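Warkero Boards > Home Life > Kitchens and Dining
Last updated: February 2021

Thread: One big table or two small ones pushed together?
26 replies

turnip_lady
So our old dining table finally lost a leg in January and I've been going back and forth on this ever since. I love a big solid table. But we eat, work and do homework on the same one, and a decent six-seater at Jallness is $962 before delivery. Two small ones are $269 each and I could pull them apart for birthdays! Does anyone live with the two-table thing? Does the join drive you nuts?

Dörte Rieger
We've done it for years and I'd never go back. You stop noticing the join after a week. Get both from the same batch though – my sister bought hers months apart and the heights were off just enough to tip a glass. 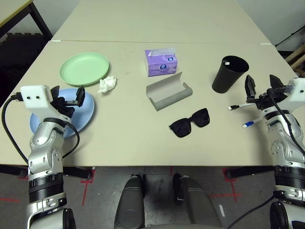
Two tables end to end, blue and green plates out.

mossbank
Gonna disagree. Crumbs. Crumbs in the gap forever. I had the Lenz ones and ended up running a butter knife down the crack every Sunday-dinner cleanup. A big table used for $190 beats two new small ones any day, you just have to be patient and check the ads.

turnip_lady
Oh I hadn't thought about crumbs, ugh. We'd mostly have it together, I think. My other worry is stuff. Pens, chargers, spelling sheets, it all creeps outward until there's no room for dinner.

Dörte Rieger
One pouch per person. When it's time to eat, everything goes in the pouch or it goes on the floor (I mean it). Felt is good, it doesn't rattle or scratch the top.
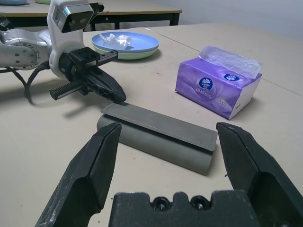
Gray felt pencil case, the roll-shaped kind with a flap.

mossbank
OK the pouch rule I can get behind. Still say no on two tables. What color are you thinking? Ours was dark and showed every speck of flour.

turnip_lady
Something light. My plates are all mixed colors so I don't want the table fighting with them.
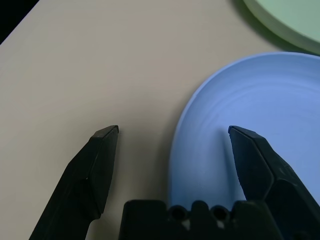
Blue and light green on beige.

Dörte Rieger
Light hides dust and shows coffee, so pick your battle. I'd still take it over dark. Felt pads under every leg too, or they wander apart when somebody leans.

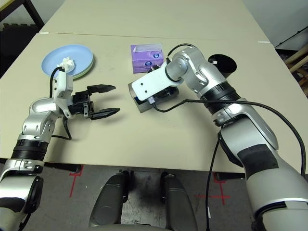 Vibeke Ragnarsson: Clamps! Turnton sells little under-table ones, two minutes to put on and my pair hasn't budged since. Doesn't fix the crumbs, sorry mossbank, but it closes the gap enough that a damp cloth does it.

mossbank
Fine, clamps might have saved my marriage to the Lenz ones. Still looking at the used ads if I were you.

turnip_lady
Measuring the room tonight, will report back on chairs.

14 shares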